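**Small kitchen, tiny fridge – where does all the food go?**

Rimano Community Help > Kitchen & Home > Storage
Asked by Oľga Štefanec – 949 views

Hi all, quick one, typing between things so sorry for the mess.

We have a small kitchen, one compact fridge, and a counter that is always full. The fridge is up on a wooden slatted rack (I hate bending down) and the rack has room underneath that has turned into a junk zone. Everything that has no home gets shoved in there or goes on top of the nearest cabinet. I want to do one proper reset and then have a setup that stays put for more than two days.

What I have to work with:

- the counter, long but not deep
- low cabinet with drawers under it
- tall dark cabinets, full, don't ask
- the fridge, with one wire shelf, the floor of it, the door and a tiny freezer box up top
- the rack under the fridge

My main problem is leftovers and snacks. I have these plastic boxes with colored lids, a pink one that's a good size for lunch, smaller one with a red lid. They are on the counter when they should be in the fridge and in the fridge when they should be on the counter. Half the time I don't know what's in them or how old it is. I tried a rule that pink is "eat first" but then I only have the one pink one, so if there are two things to eat first the rule is dead by noon.
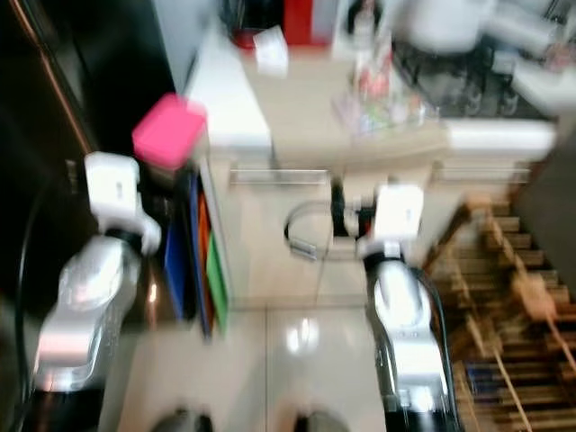
Also there's the narrow slot at the side of the low cabinet. I use it for flat stuff, standing up. Works great, best thing in the kitchen really. So I was thinking, can I do more of that? Stand things up instead of stacking them? Would that work for lids? Or for chopping boards if they go in a bit damp? I dont want mold in there.

And the drawer. One long handle, one wide drawer, and anything that goes in it slides to the back. If I put lids in there I will never see them again. My sister bought a divider thing at Gerilard and it was too tall by a hair so it went back.

Then the fridge itself. It looks empty most of the time and I still can't fit anything in. How?? One shelf, so anything tall has to go on the bottom, and then the bottom is taken by one tall thing and some crumpled snack packet that shouldn't be in there in the first place. Door is fine for water. Upper door shelf I never use because it's got this curved lip and everything I put there feels like it will tip when I swing the door open.

There is also a little spout thing at the bottom front edge of the fridge. I assume water is supposed to come out of there when you defrost? Never seen it do anything. Do I put a bowl under it? The rack is wood so I'd rather know before I find out.

So, questions in short:

1. how do I split food between counter, fridge and rack so it's obvious to everybody
2. can I stand lids and boards up in a slot
3. what goes on the floor of a compact fridge
4. spout – bowl or no bowl
5. what is OK to keep under a fridge on an open rack, and what isn't

I've got 30 minutes tonight and then maybe one longer go at it later in March. Please don't tell me to buy a bigger fridge, there's no space and no money. Renting. Nothing can be drilled.

Thanks!! Oľga
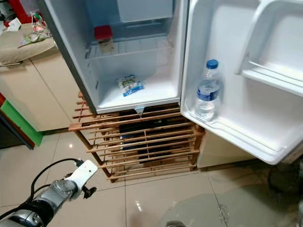 **Hnat Moroz**
*marked helpful*

OK so I had the same kind of fridge for years, up on a stand too. Going in your order, more or less.

**Splitting the food.** Don't use lid colors for "eat first". You already found out why. Use a place. One side of the wire shelf is eat first, always the same side, and whatever box is sitting there gets eaten before anyone opens anything new. Lid color can be whatever. Then a strip of masking tape on each box, with what it is and the day you cooked it. Write on the tape, not the lid, or you'll be scrubbing marker off forever. Tape and pen live together in the front of the drawer or it won't happen.

Counter is for stuff that's leaving the counter within the hour. Lunch boxes being packed, things cooling down. If a box is still there when you turn off the kitchen light it goes in the fridge. And cooked food shouldn't sit out past two hours anyway so that sorts itself.

Dry snacks: out of the fridge. Chips and crackers do fine in a cupboard with a clip on. In a small fridge a bag takes the space of a whole meal, and they pick up moisture if they're open. Chocolate in summer, ok, I'd make an exception.

**Floor of the fridge.** Square boxes. Square lids stack and waste no corners. Two low ones stacked beats one tall one. If you've got a tall jar or carton try it in the door bin next to the water first. Check if the wire shelf moves – on most compact ones it slides out and there's another set of grooves lower or higher. Mine had three and I used the fridge for a year before I noticed. One notch up might be all you need, as long as the freezer flap still opens.

Raw meat, if you do that, bottom, in a closed box. Never on the wire where it can drip down.

**Upper door shelf.** Small light stuff that can't roll. Butter in a dish, tubes, sachets, the little sauce packets that come with takeout. A lip is there to hold things in so let it. Tall things tip, low things dont.

**Spout.** Bowl, but only when you defrost. That's what it was on mine, a drain for the melt water. Look in the manual if you have it, models vary. How I defrost:

- unplug, food into a cooler bag or next door's fridge
- door open, old towel on the fridge floor
- shallow tray under the spout, check it more often than you think
- no knives, no scraping at the ice. I've killed a fridge that way
- wipe dry, plug in, wait til it's cold before you load it

With a wooden stand I'd put a towel over the top slats in front too. One wet afternoon won't hurt wood but water that sits there will.

**Under it.** Depends where your fridge dumps its heat. Back, mostly, on these. Keep the back clear whatever you do. Underneath I'd keep pans, trays, empty boxes, a crate with onions if it doesn't get warm. Nothing that melts. No plastic bags stuffed in there, they end up against the warm parts. Feel it with your hand after the fridge has been running for a bit, if it's warm then no food at all.

For tonight: empty the fridge completely, wipe, put back only what you'll eat. Then tape and pen. Leave the rack for the long session, you'll get sucked in otherwise.

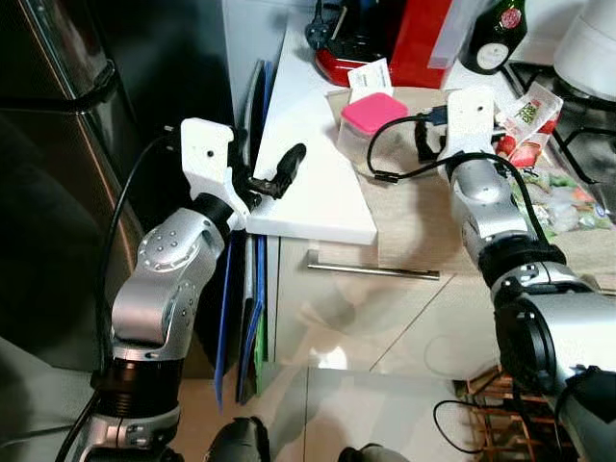 *Last edited in March by Hnat Moroz – added the lids part*

Forgot number 2. Lids: yes, standing up works really well, they file like records. Don't need a slot for it, a loaf pan in the drawer does the job and it's low enough so you don't get the Gerilard problem. Put the pan at the FRONT. Behind it a rolled up dish towel so it can't slide back. Or keep the lids on the empty boxes, takes more room but you never hunt for a match. I do that with the square ones I use daily and file the rest.

Boards: only dry. Stand them up somewhere open overnight, put them in the slot in the morning. If the slot is tight put a strip of something on the bottom, cork or a folded bit of drawer liner, so there's air under the edge. Wood ones I wouldn't put in there at all unless you're sure about them.

**grernalo2052**

just get stackable bins. there's 1000 of them online. put a bin in the fridge for snacks and one for leftovers, done

**Oľga Štefanec**

@grernalo2052 thanks but the bins I measured eat up most of the shelf :( the sides are too thick for a fridge this size

@Hnat ok wow. Did the fridge part. Shelf DOES move, there's a groove lower down, no idea how I missed it. Left side is eat first now. Tape is on. My sister ignored it and then asked me what was in the box, with the tape on it, facing her. So we'll see.

Loaf pan is going in the drawer tomorrow, have to finish the bread first. Rack is next. There's stuff down there I dont even recognize.

One more thing, does the eat first side need to be left or is right better with a door that opens to the right? Reaching over stuff annoys me.

**Hnat Moroz**

Either. Whichever hand you grab with when you're tired. Just don't switch it once people have learned it.

Oh and the top of the low cabinet beside the fridge – pick one thing that's allowed on there, a cloth or a tray, and anything that isn't on it gets moved. Otherwise it fills up the same day you clear the rack.

**T. from Tsuchiya Appliance Repair**

Good advice on the drain. Two small things. If the little hole inside at the back of the fridge clogs up with crumbs, the water can't get to the spout and you'll have a puddle on the fridge floor. Pipe cleaner, gently, warm water after. Most small ones have it but not all. And make sure that stand is level, or tipped back a hair so the door swings shut by itself. Check it after you've loaded the bottom of the rack, weight can shift it.

**Oľga Štefanec**

Will check with the level on my phone. Did not know about the hole, going to look now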